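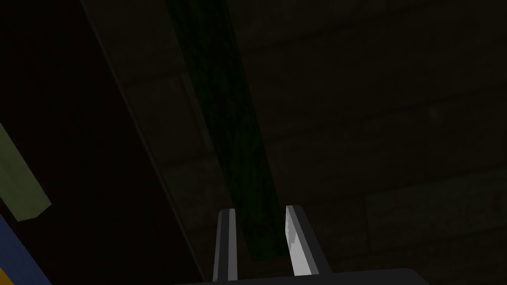 What does a run have to meet before it counts as a pass? The arm has to finish the task, stay under the speed limit the whole way, and end in the safe pose with a complete log. Three out of four is a fail, and it goes in the sheet as a fail.

1 November 2022

I wrote that question and answer at the top of the page because I spent most of the morning arguing with myself over it, and I want it in one place. The old wording in the Trakby rules said a run passed if "the goal is reached without incident." I have never known what an incident is. In April I counted a bumped drawer as one and two weeks later I let the same bump go. Both runs are still in the results, one on each side of the line.

Got in early, coffee, then went through the draft rules for the simulated bedroom tasks. The Sernitz people want them before they send their own controller over, and they want limits they can check by script. Fair enough. I would too.

Rewrote section 2. It now says the start state has to be saved before the arms move: joint positions, gripper opening, the position of every loose object, the lighting setting and the random seed. The lighting was my addition. Last round we had dark runs and bright runs mixed in the same folder with nothing to tell them apart except opening them, and I lost an afternoon to that.

Also put in that both grippers start open and empty. Everyone does it that way already, but it was never written down.

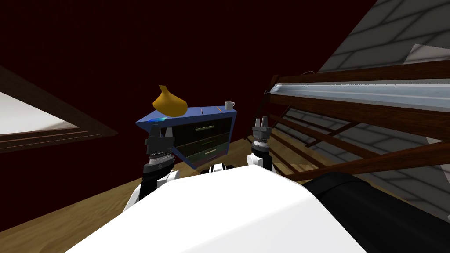
After that I did the part on contact. The draft had a single force limit for everything, furniture and small objects alike, and I split it into 2 classes. Fixed furniture gets one limit, loose objects get a lower one. A drawer front can take a push that would send a mug off the far side. Any contact with something the task does not name has to be logged, even if it is under the limit. It does not fail the run, but it has to be there.

Stopped for lunch. Leftover soup, too salty.

Went back to the old results in the afternoon to see what the new rules would do to them. There are 531 runs from the Vaher set. I pulled 200 and checked them against the draft. Most of the trouble was in the logs and not in the arms. Runs ended with no final pose recorded, or with the camera views saved under different clocks. Under the new wording those are fails, and our score goes down. I don't like it much, but I can't ask Sernitz to keep to something we skipped ourselves.

One point I left open is camera coverage. The draft asks for the wrist views and the head view on every run. The wrist views are close in and often very dark, and from some of them I can't tell what the arm is near without the head view beside it. I think the rule should say that no run is judged from a wrist view alone. Clillus will say that doubles the storage. I will put it in anyway and let them object.

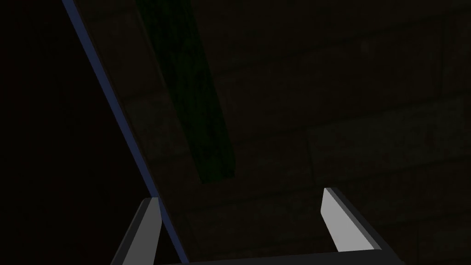

Wrist view, fingers open, low light.

Last thing was resets. The rule now says a reset is a full reload of the saved start state, never a hand adjustment of one object. I have done the hand adjustment myself plenty of times when it was late. It saves a minute and then the run can't be repeated by anyone.

Sent the draft off before dinner. Still to do: the naming rule for log files, the list of allowed retries, and a line on who signs when the checker and the person disagree. I also need to go back and mark those two April runs.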